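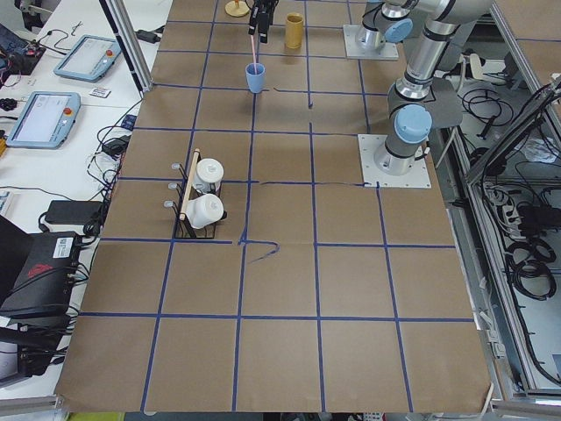
Ticket 85: straw task fails on the two-arm table

Project: Hashmi (student project, drinks set-up)
Site: Wodimbridge lab
Opened by: Zubaida Kakakhel
Opened: 30th May
Priority: high, demo for the Gollarville students is next

Problem

The arm that does the straw closes its gripper early. It either misses the straw or picks it up near the end, and then the straw swings when the arm moves over to the cup. The cup arm is fine. We ran the task 7 times this morning and got the straw into the cup 2 times. Last week it was working nearly every run.

No error on either pendant. The log shows each move as finished.

What I tried first

Restarted both controllers. Same result.
Swapped the straw for a new one from the same packet. Same result.
Ran the straw arm at half speed. It closes in the right place more often but still not every time.
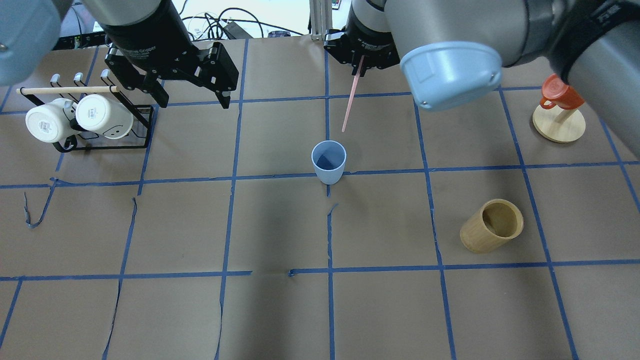
After that I went through the saved positions one by one. The pick position for the straw had been saved again in the afternoon session, and the height is 5 mm lower than in the copy we kept from December. I put the old value back. The pick got better, but the gripper still closed before the arm had stopped.

I also checked the grid squares against our sheet. Some of the tape is coming up and wants replacing, but the main lines still match the sheet.

To rule out the grippers, I gave both arms a cup to hold and left the straw out of it. Both closed when told to and held on. So I don't think it is the hardware. 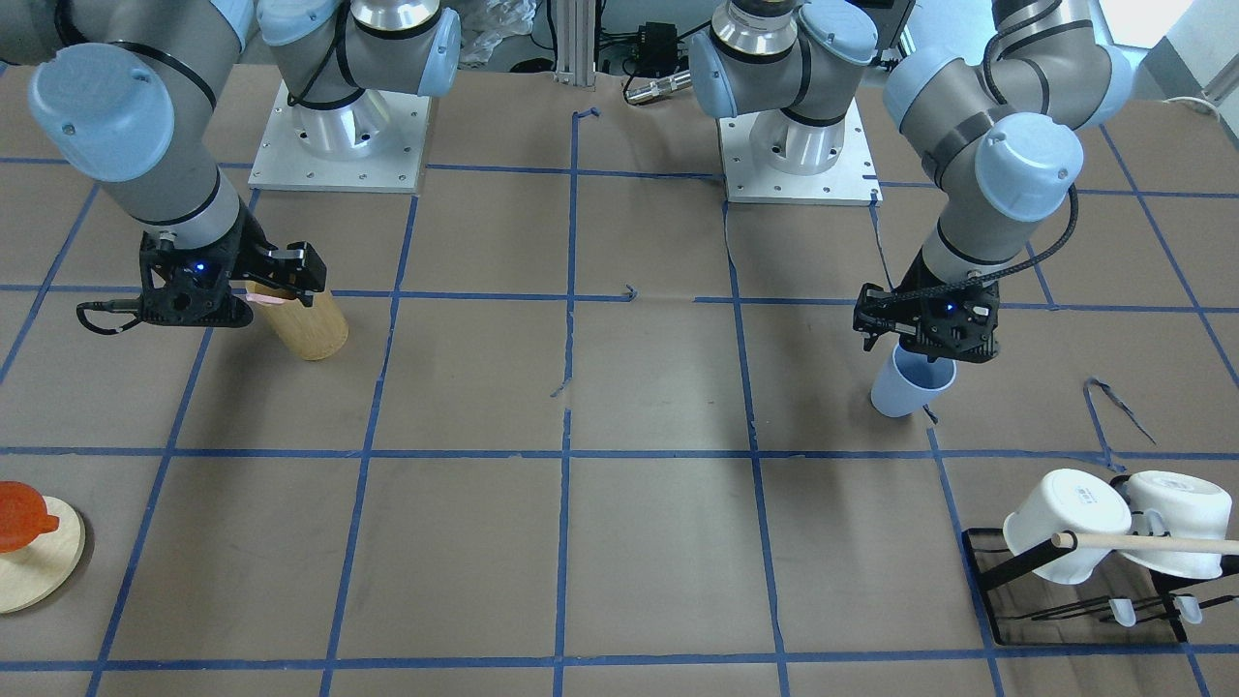

Did you look at the wait step? The Flilville team had the same thing on their set-up. Their close command was sent when the arm got near the point, with no check that it had stopped. Set the blend to zero on the last move before the pick and try again.

Zubaida Kakakhel:
Found it. The blend on that move was 5 and should have been 0. It came in when we merged the two versions of the program. Changed it in our branch and reloaded.

Runs after the change: 7 tried, 7 with the straw in the cup. Going back to full speed made no difference.

Still to do: new tape, save the positions under a new name, lock the old file. 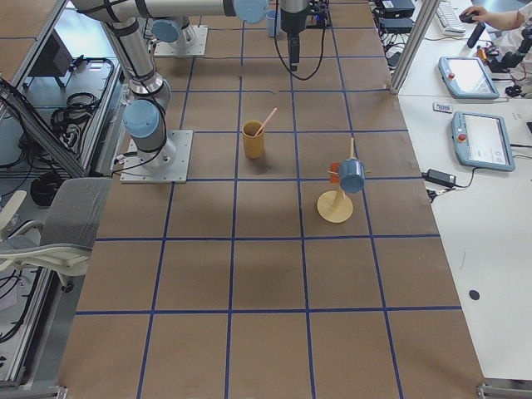 Please leave this open until the tape is done and someone has run the task again from a cold start. Add the blend setting to the checklist too, the merge will catch the next group out otherwise.

Status: waiting on retest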